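## 4. Planning and ordering equipment for a picking cell

Read this section before you place any orders. It covers what to buy for one bin-picking cell, in what order, and what to leave in the budget for later. Installation starts in Section 5.

The Govik controller kit does not include a robot arm, a gripper, bins, or a table. Lalby sells the controller, the software license, and the mounting hardware only.

### 4.1 Before you ask for quotes

1. Write down what the cell will pick. Include the heaviest object, the widest object, and anything soft, shiny, or oddly shaped.
2. Weigh the heaviest object and add the weight of the gripper, its bracket, and the cables carried past the wrist. Use the total when you compare arms. Catalog payload figures are for the bare flange.
3. Measure the room. Allow for the full reach of the arm in every direction, plus the guarding your safety assessor asks for.
4. Find out who signs for capital purchases at your site and what the limit is. Many sites treat the arm as capital and the gripper as a consumable, and the two requests go through different people.
5. Check the power supply at the planned location. If an electrician has to run a new circuit, get that quote at the same time as the others.

> **Note:** Do not order the arm until the safety assessor has seen the floor plan. Moving a bolted pedestal costs more than the assessment.

### 4.2 What goes in the budget

Split the budget into these lines. Keep them separate on the purchase request even if one supplier covers several.

| Line | What it covers | Who usually supplies it |
|---|---|---|
| Arm | Arm, arm controller, teach pendant, pedestal | Arm manufacturer or reseller |
| Gripper | Gripper, flange adapter, spare fingers | Dranell or other gripper supplier |
| Cabling | Power and signal cable, ties, brackets, connectors | Electrical supplier |
| Work surface | Tables, boards, bins, clamps | Local supplier |
| Test objects | Items for trial picks | Any store |
| Govik kit | Controller, license, mounting hardware | Lalby |
| Services | Safety assessment, electrician, training | Various |
| Reserve | Breakage and changes | Your site |

Lead times vary by line. For a Dranell gripper, plan on 8 weeks from purchase order to delivery. Flange adapters are made to order and ship separately, so ask for the adapter drawing when you ask for the quote and check the bolt pattern against the arm you intend to buy.

The Govik license runs from the day it is activated, not the day it ships. Leave it inactive until the arm is mounted and powered.

### 4.3 Ordering steps

1. Request written quotes for the arm and the gripper. Ask each supplier to state the warranty start date. Some warranties begin at shipment.
2. Place the arm order.
3. Place the gripper order in the same week. If the arm arrives first, you can still complete Sections 5 and 6 without the gripper.
4. Order cable. Measure along the path the cable will follow on the arm, including the slack at each joint, and have someone else repeat the measurement. Buy flexible cable rated for continuous movement. Standard cable is cheaper and will need to be replaced.
5. Order the work surface and bins. Metal bins cost more than plastic ones and hold their shape when a gripper presses down on the contents. Expect the paint and the floor of the bin to wear, and do not pay extra for a finish. Light wooden tabletops and boards are acceptable for trials. Budget for clamps if you intend to change the layout.
6. Buy test objects. Choose different shapes, and include things with handles, rims, and soft or uneven surfaces. Household items and toys are suitable and can be charged to the consumables line at most sites. With a brush, cups, and a toy dinosaur in the bin, a trial covers thin handles, hollow shapes, and irregular outlines.

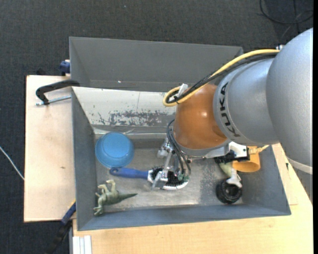 7. Order the Govik kit last. It ships from stock. Quote the arm model and the arm controller version on the order form so that the correct interface cable is packed.
8. File all serial numbers as the goods arrive. You will need them in Section 5.

> **Caution:** Do not accept a used arm without its service record and its original controller. Controllers are matched to the arm at the factory, and a mismatched pair may not pass the start-up checks.

### 4.4 Spares and running costs

Fingers, cables, and connectors wear out before anything else in the cell. Order the following with the first purchase:

- 4 spare fingers
- 5 meters of extra signal cable
- 50 cable ties
- One spare flange adapter, if the gripper will be removed often

Set aside a yearly amount for gripper service. Dranell schedules factory service by appointment, and slots in January fill early. If your budget year ends in December, raise the purchase order before the year closes.

Training is charged per person. Send at least two people, or the cell will stop whenever the trained operator is away.

### 4.5 Renting or sharing

A site that needs the cell for a short project can rent the arm and buy only the gripper and the Govik kit. Check three points in the rental contract:

- whether drilling or bolting to the rented pedestal is allowed
- who pays for damage to the arm caused by a third-party gripper
- whether the rental firm permits an external controller to be connected

Shared cells need a written schedule and one named person who approves changes to the cabling and the program. Château-style multi-bay tables are not supported by the Govik mounting hardware. Use single tables, one per arm.

### 4.6 Getting help with a quote

Send draft budgets to Tài Nông at the Châu sales office. Attach the object list, the floor plan, and the arm quote. Incomplete requests are returned without pricing.

Prices quoted by Lalby before 8 August 2018 do not include the interface cable. If you hold one of these quotes, ask for a revised copy before you submit the purchase request.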